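Reading time: 1 min

Slide 8 – bench setup. Student project, two arms, one table. Task set: cups and mugs, moved between cells. Start position is called by cell, never by eye. Tape is re-squared before each block of 60 trials. 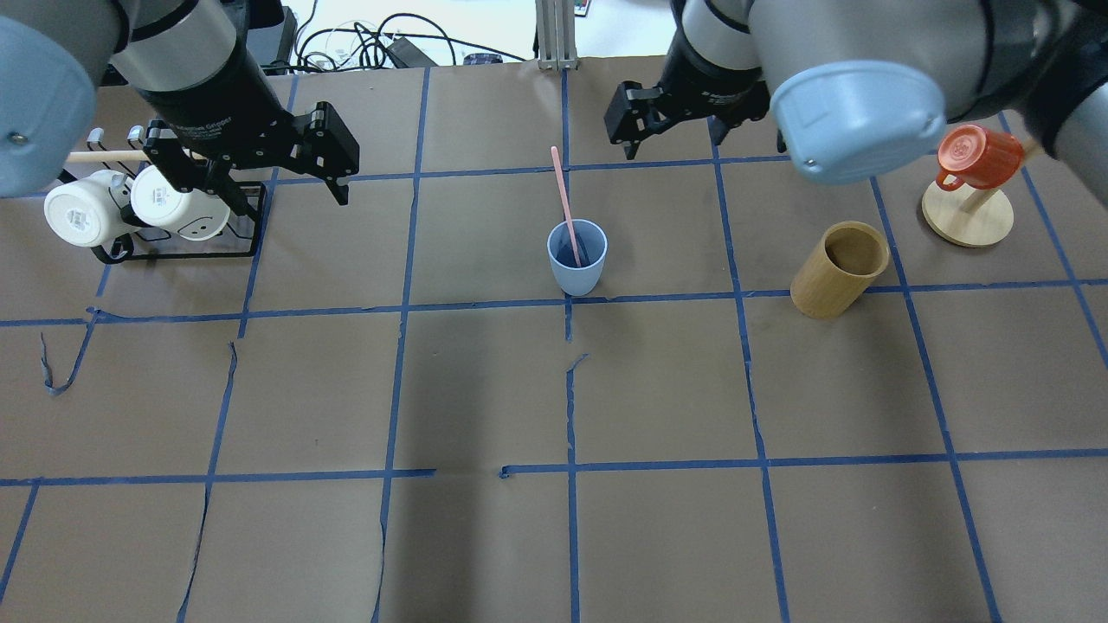

Fig. 3. Taped grid with cup, mugs and both grippers.

Pause. Mention the log: 3566 trials since January. Colour labels were added late – expect a question. Hand over to Iona for calibration.

Comments (2)

Tran: Is the cell size fixed?

Uvberg: Slides please.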